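Workplace automation (cabinet and door handling)

Workplace automation means handing part of a job to a machine, and what I mostly want to cover in this entry is the part that stays with the people. I've spent a good while on the floor at Manerance, a parts warehouse where 124 of us work, so my examples lean that way (sorry, I know the place too well!).

The usual starting point is fetching. At Manerance the arms run on a control package called Wulum, and each new task gets tried out in simulation first. Opening a cabinet sounds like nothing, but a two-fingered gripper has to come in at a decent angle and not bump the frame, and that can take up to 200 tries on screen before anyone lets it near a real door.
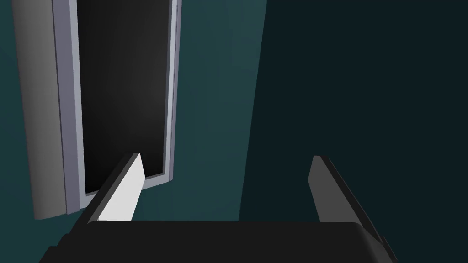 The folks who used to walk the aisles now spend a lot more of the shift at a desk, checking runs and writing down what went wrong. Some love it. My knees love it! Others miss the walking and the chatting, and I get that too, because a screen is lousy company at 6 in the morning.

Training is the big difference between sites. Deschamps, our sister plant, gave everyone seven days of paid lessons before the first arm was switched on in October. Lastitz went with a handout, and people there were still asking which button stopped the thing weeks later.

Pay is the other sore spot. Job titles tend to change slower than the jobs do, so pickers end up doing technician work on a picker's wage. Ours got a new grade in the end, with the raise paid from the following month.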